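Stilto: a small collection about sorting bathroom things into bins

Read me first

Hello, and thank you for taking an interest in Stilto. It is a modest collection of pictures and notes about one very ordinary job, putting tubes and bottles into plastic bins so that a bathroom shelf can be found again underneath them. I have been fond of this sort of tidying since I was small (my grandmother kept her hand creams in a biscuit tin, in an order only she understood), so please forgive me if I go on a bit.

What is in it

There are 2306 pictures, kept in 17 folders, one for each round of sorting. The things being sorted are mostly squeeze tubes, with a few bottles and jars, and the bins are plain open plastic ones of different sizes. Folder 16 is the untidiest of the lot and also my favourite, so do start there if you only have time for one.

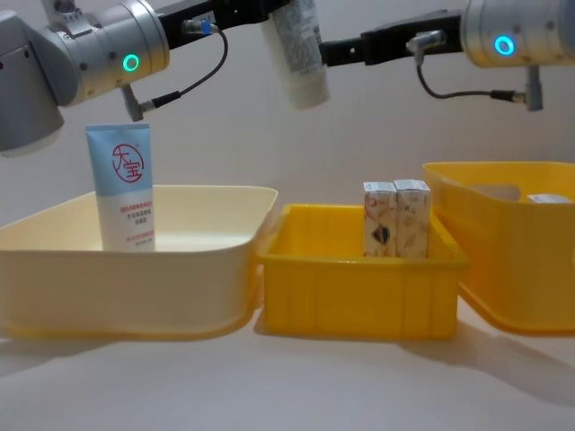

Each folder has a plain text file called notes, which lists the items by everyday name: "hand cream", "toothpaste", "the sun lotion with the stiff lid". We tried stricter names in February and gave up, as everyone kept writing what they would say at home anyway. Tubes that can stand on their caps are marked "stands", and those that would sooner lie down are marked "lies".

Before you use it

The whole thing comes to over 500 megabytes, so fetch it somewhere with a decent connection. Brand names are left out of the notes on purpose. The notes for the Rustad round are thinner than the others, and I hope to fill them in when I next have a quiet Tuesday.

Sharing and thanks

You are welcome to use Stilto for study or teaching, and a mention of the name is all we ask. Warm thanks to Vilém Malý, who wrote most of the notes and has very firm views on where toothpaste belongs. Corrections are gladly received, however small, in the file called corrections at the top of the collection.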